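Open Day at Clivance

July 7, 2023

I drove 217 miles to watch a robot deal with fruit, and I would like it noted that I packed my own lunch.

Clivance opens its lab to the public twice a year, in summer and again in December, when there is mulled cider. I went in summer. Badge on, waiver signed, I was sent down a corridor to see Rarkonis, their two-armed tabletop setup. The fruit was toy fruit, the basket was real wicker, and a dozen grown adults leaned in as if it were the last two minutes of a playoff game.

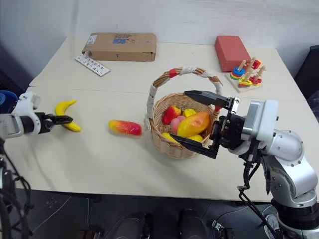
Nadège Guérin told us the arms were the easy part, and that most of her year had gone into getting them to let go of things at the right moment. She'd logged 3612 practice runs and still didn't trust it with a banana.

I asked if it could do my groceries. She said it could do one bag, if I had the afternoon free – and if I didn't buy eggs.

There was a second demo upstairs called Grilero, but the line went back to the elevator and I had a sandwich waiting in the car. Corentin Leclerc stayed for it and has been smug by text message ever since.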